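Clukalus picks its finger pads, eventually
Sep 11, 2021

Darusness - The bake-off that was supposed to take an afternoon in July has produced a result. Clukalus, the two-arm bench project at Prolodwood, will stick with yellow finger pads on both grippers, having put them up against the bare fingers over 2874 tries at holding one small box between two arms.

The yellow pads dropped the box 615 times. The bare fingers did worse, and the team has asked that the exact figure stay in the building.

"We had a spreadsheet column called 'dropped' and a column called 'flung,'" said Despina Lungu, who ran the trials. "I merged them before the funding review."

The controllers were a closer call. Both candidates passed, and the cheaper one won - a rare case of engineering and accounting reading the same page.

Two arms, one Starry Night box, at the Prolodwood bench: 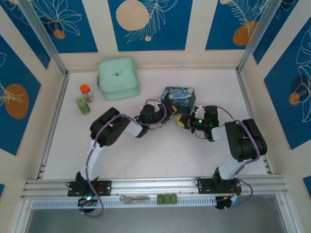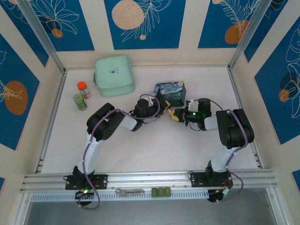
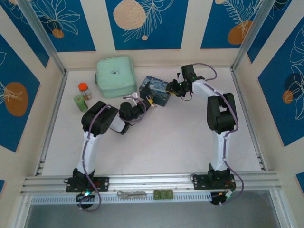 Next on the list is a camera comparison, which Lungu expects to be quick. She expected that of the grippers too. The full log, all 2364 lines of it, goes to partner lab Ghiță for checking, and the lab has asked for it in a format other than screenshots.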